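By July the thing on our big brown table had a name, Clemel, and I had stopped calling it "the project" in front of my mother-in-law. Ovidiu and I had been building it evenings and most Friday nights, and I'd spent 185 hours on it (yes, I kept a notebook!), mainly teaching two arms to be polite to each other over a bottle.

"One gives, the other takes," Ovidiu kept saying. "How hard is that? Toddlers do it."

"Toddlers snatch," I told him.

Tyyne came over with soup and opinions. She'd run a packing line at Trorkeck for years and she looked at my code the way she looked at my soup, so I let her sit in the good chair and press the start key. She said the arms should have dinner to serve, or what was the point, and she asked where the roses had come from. I said I'd bought them. I hadn't, I'd swiped them from the hall, and I think she knew. 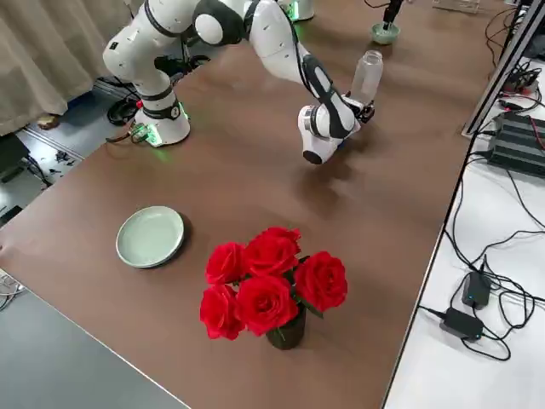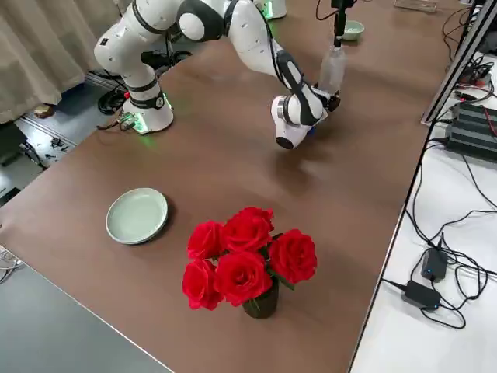 Why teach two arms to pass a bottle when one arm could carry it the whole way?

Because one arm can't reach the far end of a long table, and a handover lets each arm work where it's strongest. It also gives you a chance to change the grip in the middle.

I read that out loud to Tyyne from my own notes, in my best lecture voice, and she said it sounded like marriage. Then she wanted another run. So we did another, and one more after that, with Ovidiu calling out the gripper numbers and me hovering over the stop button like a nervous aunt.

"You're squeezing it too hard," she said.

"It's set to three!"

"So set it to two."

I changed it to two. Ovidiu wrote that down, gave her the credit in big letters, and went to heat up the soup.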